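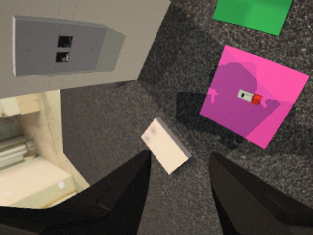
Rendering of a dark speckled surface

Zoltham Street Residents' Association
Minutes of the meeting held 05/06/2025

Minutes of the previous meeting were approved after one correction. The parking survey was "received," and the word "welcomed" was struck.

1. Path resurfacing, Brouwer Court
The chair reported that Gerketti has quoted $3274 to resurface the path between the mailboxes and the side gate. The quote says the work will last "for years." Members asked how many years and the chair did not know. It was pointed out that the last surface was also meant to last for years and was patched after two winters.

2. Choice of surface
The contractor is recommending a dark finish with flecks in it, on the grounds that it hides dirt. One member said that hiding dirt is a different thing from staying clean. Another asked if it gets hot in the sun, and the quote is silent on this. The meeting would not choose a finish from a computer picture. Gerketti to be asked for a real piece, large enough to stand on, and for the address of a path already laid with it.

3. Drainage
Water still sits by the side gate after rain. The quote allows for "minor leveling as needed." Several members doubted that this means anything at all. Agreed to ask for the leveling to be priced on its own line.

4. Sodotness newsletter
The company wants $68 a month to send our newsletter by email. It claims this will double the number of people who read it. No figures were offered for how many read it now, so the claim is hard to test. Left as it is — paper copies through doors.

5. Summer cookout
A date in July was suggested. Last year's spending limit of $100 was kept, over one objection that it had not been kept to last year. Receipts will be asked for this time.

6. Other business
The noticeboard lock is stuck again. A request for a second bench was put off until the path is settled.

Next meeting to be called once the sample has come, if it comes.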